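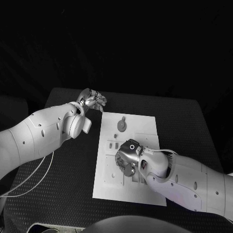 White board on the black mat, with an arm on either side.

Dendon Vehicle Electrical Club
Minutes of the August meeting

Called to order at 7:10 p.m. Minutes of the last meeting were read and accepted with one correction: the fuse link under discussion was on the starter side, and the member who raised it would like it known that he said so at the time.

1. Wiring diagram library

The librarian reported that the club now holds 229 diagrams, counting the ones scanned over the winter. The chair asked how many of those had been checked against a vehicle. The answer was fewer than half. The chair asked what "checked" meant. The librarian said that somebody had looked at the page and it was legible.

Several members did not think that was good enough. One had used a library sheet to trace a dead tail lamp circuit and found the wire colors swapped at the rear body connector. He lost an evening to it. The librarian pointed out that the factory sheet has the same mistake, and that the club did not draw it. The member said that made no difference to his evening.

Agreed that each sheet gets a stamp, either "verified on a vehicle" or "not verified", with the model year written beside it. The librarian is doubtful that people will read the stamp.

2. Charging system upgrades

Carried over from last time. The Derkance high-output alternator was proposed as a group order. The seller's page gives 95 amps. Two members have fitted one. The first measured 80 at the output stud with the engine held at a fast idle and everything switched on. The second did not measure anything but reports that his headlights are brighter.

The secretary asked whether brighter than before meant brighter than with a worn-out alternator and a corroded ground. It did. He had replaced the ground strap the same afternoon. The secretary then asked how we would know which of the two jobs had done it, and there was no answer to that.

There was also a question about the charge wire. The kit comes with no new cable and the instructions say the original may be reused. Most people present thought this was a poor idea on any truck still running its first harness. The seller has been written to and replied with a link to the same instructions.

Motion to place a group order: not carried. Motion to borrow one of the two fitted units and test it at three engine speeds with a clamp meter, results to be written down: carried. The member with the brighter headlights voted against.

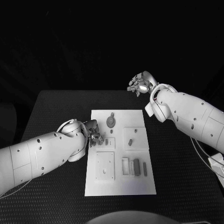
3. Crimp terminals

The Vora terminals bought in the spring were discussed at some length. The price was good. A sample was crimped with the club's ratchet tool and pulled by hand, and 4 let go with very little effort. It was suggested that the wrong die had been used. The die was fetched and looked at. It was the right die.

It was then suggested that the batch was bad and the next one might be better. The chair said he had heard this about the last supplier too. The remaining stock goes in the practice box, marked clearly, and is not to be used on anything that leaves the building under its own power. The treasurer will ask for a refund and does not expect one.

4. Relay conversion for headlights

A member brought a write-up from the web recommending relays for every circuit in the car, including the dome lamp. It was passed around. General view was that relays for the headlights make sense where the switch is carrying the full load, and that the rest of the article was there to sell relays. He was asked to bring voltage drop readings from his own car, before and after, measured at the bulb.

5. Battery tester

The Pal tester has been returned from repair. It was tried on two batteries known to be fine and passed both. It was tried on one known to be dead and passed that as well. The repair bill has not been paid yet and will stay that way for the moment – the chair will call them.

6. Open session

The open session brought in some new faces. One visitor asked for a diagram for a pickup with a swapped engine and no remaining labels on the harness. He was told that such a diagram does not exist and that he would be making it himself. Loan of the tone tracer was approved for one month, with deposit.

7. Any other business

The proposal to move meetings half an hour earlier was raised again and again got no second.

The label printer is out of tape. It was out of tape in the last minutes too.

A request was made for the person who has the good wire strippers to bring them back.

Actions
Librarian: stamp, and begin on the charging and lighting sheets.
Secretary: arrange alternator test, bring clamp meter with a fresh battery in it.
Treasurer: refund on the terminals.
Chair: call about the tester.

Adjourned 9:05 p.m.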